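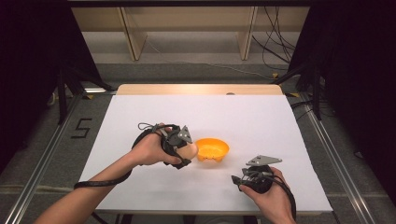
Station 5 with the hand-held grippers, paper down and the orange bowl in the middle.

4. Running the egg-and-bowl table on open day

I wrote this section after our August open day at Millport, when I ran the table with Khanyisile Joubert and we had 67 visitors come through. If you've already done section 3 (power and cables), you're ready to start. If you haven't, go do that first, I'll wait!

4.1 Setting up the table

1. Lay the big white sheet flat on the tabletop. Leave a strip of bare wood showing along the back edge so you can tell if the paper has crept toward you.
2. Put the bowl near the middle. Right side up, please (yes, I've had to fix this).
3. Check the tape number on the carpet against your sign-up sheet. The numbers are big enough to read from your chair.
4. Pull the black curtains in on both sides. Check that the stand legs are clear of the spot where people walk up.

Note: Shiny paper gives you glare. Use the plain stuff from the Dlamini box.

4.2 Putting the grippers on a visitor

1. Ask for bare wrists. Sleeves get caught in the straps.
2. Do the left hand first, then the right. Snug the straps until the gripper doesn't wobble when they shake their hand.
3. Let each cable trail back past the wrist. It's fine if one lies over the forearm or across the paper, but it should never be pulled tight.
4. Have them open and close each gripper 5 times before they touch anything. Kids will do it 26 times, so just let them.

Caution: Keep your own fingers away from the gray fingertip plates while the visitor is practicing. They pinch.

4.3 The demo itself

1. Hand the egg to the left gripper. Tell the visitor to squeeze only until it stops slipping.
2. Have them hold the right gripper slightly open and off to the side, low over the table. Most people want to bring both hands in at once and then they bump.
3. Ask them to move the egg over to the bowl and let go as low as they can.
4. Give everybody 3 tries. Then swap hands if the line is short.

I like to talk while they do it. Tell them the robot learns from the way they move, so slow and steady helps us a lot more than fast. Heriberto Mosquera had a retired baker from Lellivbridge at his table who was better at it than any of us, and I'd love to get her back.

Caution: Watch the long aluminum rails on the floor on either side of the table. Bring people in from the front and walk them out the same way.

4.4 Between visitors

1. Take the grippers off, right hand first, and wipe down the straps.
2. Smooth the paper or change it if it's wrinkled.
3. Put the bowl back in the middle and save the run in Fastitport before you call the next person.

Note: If Fastitport asks for a visitor name, type the table number and leave the rest blank.

For packing up, go to section 5.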